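Filed under: Kitchen A–Z / Tableware / P

Plate

6/2/23, by Ningsih Ginting

A plate is a flat or nearly flat dish that food is served on, usually round, usually with a rim. You knew that already, but every entry in this encyclopedia has to begin with a definition and I've had worse ones to write (wait until you see Sieve). Plates belong to the flatware of the table in the old sense of the word, although in American stores "flatware" means forks and knives, so if you ask for it at the counter you'll be sent to the wrong aisle.

I'm going to stick to the everyday plate here. Decorative plates, the kind with a wire hanger on the back, get their own entry under Wall, Things on the.

Parts of a plate

The flat middle is the well. The outer band is the rim, and the little slope between the two is the shoulder. Flip it over and you'll find the foot, a raised ring that keeps the plate from sitting flush on the table. The foot is often left unglazed, and that rough ring is what scratches the plate underneath when you stack them. I used to blame my forks for those gray marks! Some of them were the forks, to be fair.

A plate without much of a rim is called a coupe. Coupes look lovely and give you more room for dinner, but they're harder to carry with a thumb on the edge, and anything with gravy wants to travel. My own everyday set is a mix of both, thanks to moving twice and marrying once.

Kinds

The dinner plate is the big one, the salad plate is the next one down, and the bread plate is the one that ends up under a houseplant. There are also luncheon plates, which I have never once seen used for lunch, and chargers, which sit under the real plate and get taken away before you can do any harm to them. Sumeya Yilma, who edits the letters M through R with me, wants it on record that a pasta plate is a bowl. I've put it under Bowl, with a cross-reference, and we are still friends.

Children's plates are a subject of their own. The ones with dividers are great for a kid who doesn't want the peas touching anything, and I know two grown adults who eat off them by choice.

What they're made of

Earthenware is the soft, chunky, cheerful stuff, and it chips if you look at it. Stoneware is fired hotter and is tougher and heavier. Porcelain is hotter again, thin and strong, and if you hold a fine piece up to a lamp some light comes through. Then there's glass, melamine, enameled steel, wood, bamboo and good old paper.

I had a stack of Pamo stoneware for years and liked it very much, except that a full stack was a two-handed job and my upper shelf had opinions about it. These days I have Allby plates for every day. They're lighter, the foot is smooth, and a replacement doesn't cost you a week's groceries. Melamine I keep for the yard. It shouldn't go in the microwave, and I say this as a person who put it in the microwave.

Plates on a brown surface:
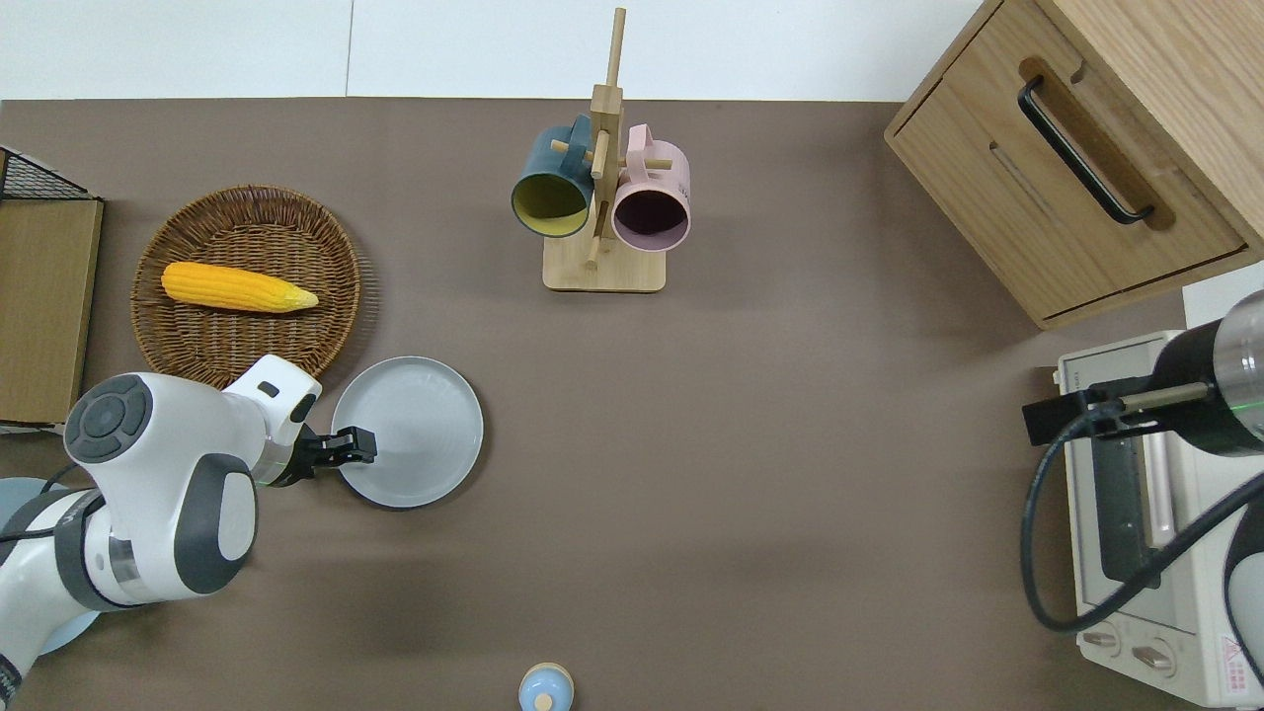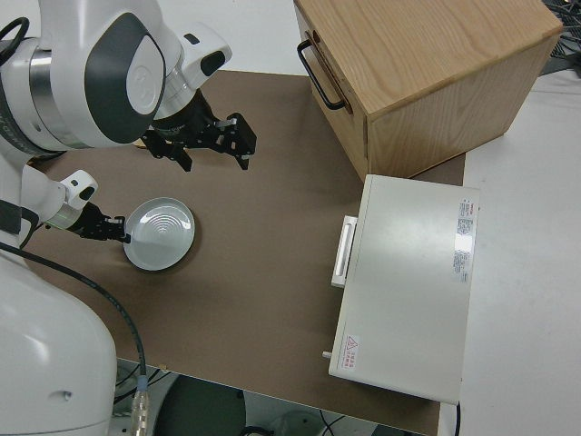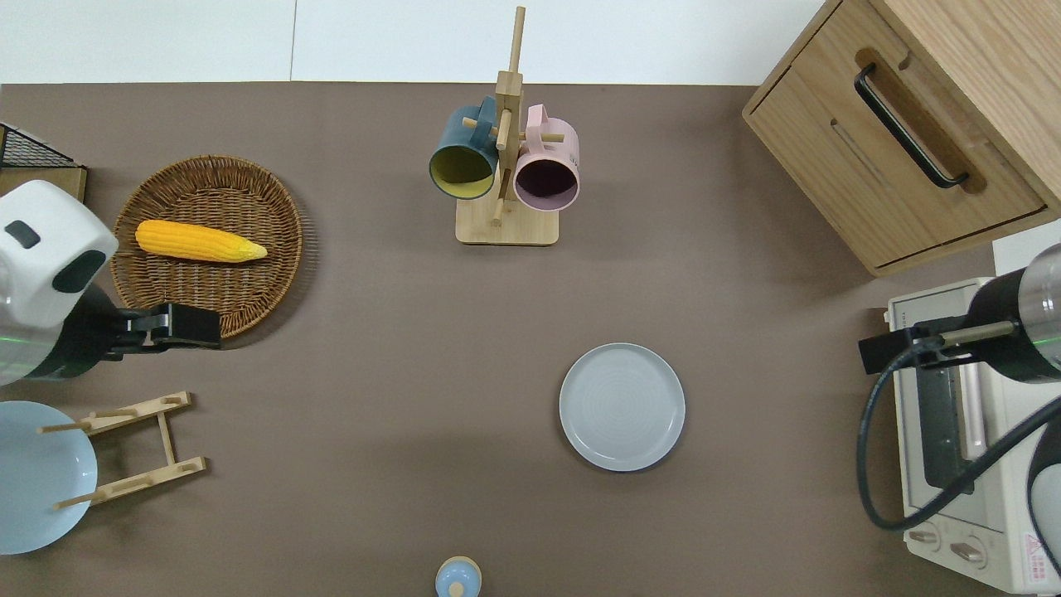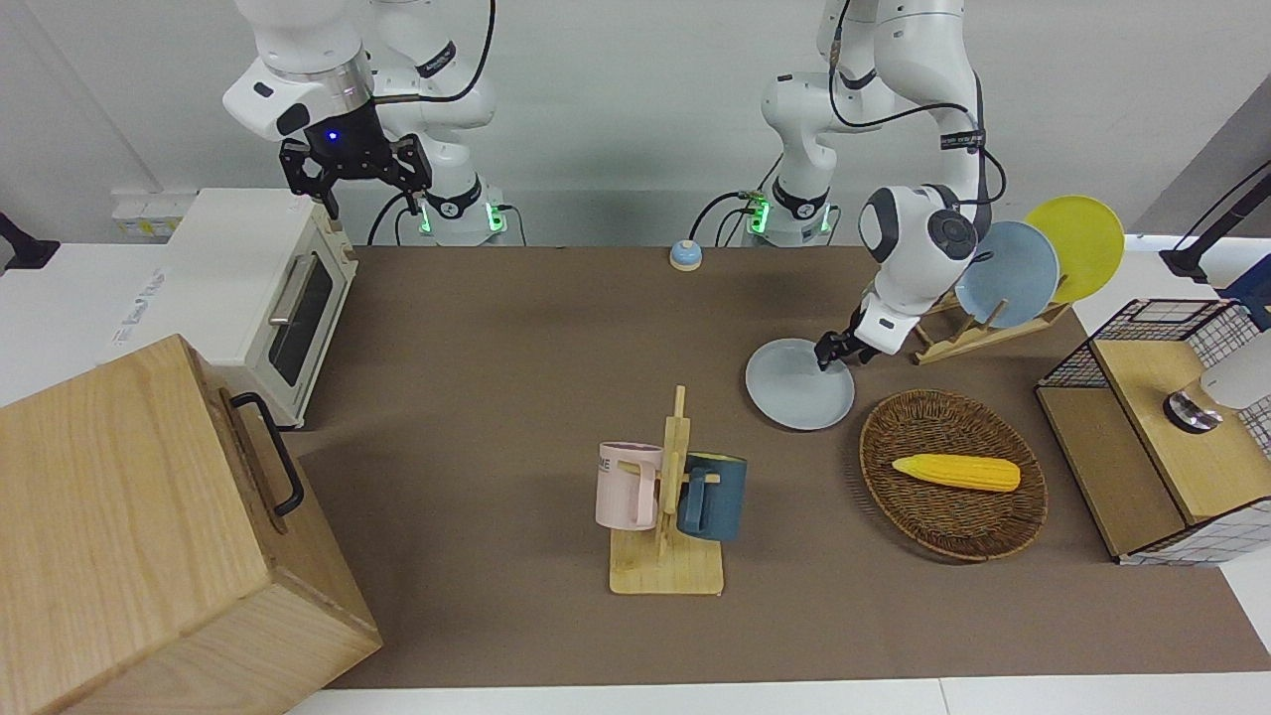

Color

White sells, and white is what most restaurants buy, and I understand it, because food looks like itself on white. But I do love a blue plate. Eggs look wonderful on one, so does anything orange, and a pale blue will go with pretty much whatever mugs you own already. Dark matte plates photograph beautifully and show every single knife mark by the end of August. If you rent or move a lot, go for a plain solid color that you can add to later from another maker (patterns get discontinued, and then you're up at midnight bidding against a stranger for one saucer).

Storing them

There are two schools, flat and upright.

Flat stacking takes the least floor space. Put a sheet of felt or a paper towel between plates if the foot is rough, keep the sizes separate, and don't set bowls on top of a tall pile. The drawback is that the bottom plate never gets used. I rotated mine once, very virtuously, and haven't done it since.

Upright storage means a rack, with pegs or slats that hold each plate on its edge. Wooden peg racks are good for this and they double for drying, as long as the wood gets to dry out too. I had a Krishnan rack with pegs set a bit close together, fine for thin porcelain and hopeless for anything chunky, so measure the gap with your thickest plate before you buy. The one I have now is by Tirkex and takes everything except the platter.

If your counter is crowded, the plate rack is usually the thing to fight for. Mugs can hang from a tree, fruit can go in a basket, and both take up hardly any room, but plates need a proper spot close to where you dish up. Mine live an arm's length from the stove.

Setting and carrying

Pick a plate up by the rim and the underside, with your thumb on the rim and out of the well. When you set the table, leave a thumb's width between the plate and the table edge. For a big family dinner I put the plates in a stack by the food and let people help themselves, which my grandmother would have hated!

To warm plates, a low oven for a few minutes will do it, provided the maker says they're oven safe. Cold stoneware straight into a hot oven can crack, and the sound is one you'll remember.

See also: Bowl; Charger; Drying rack; Mug tree; Saucer; Wall, Things on the.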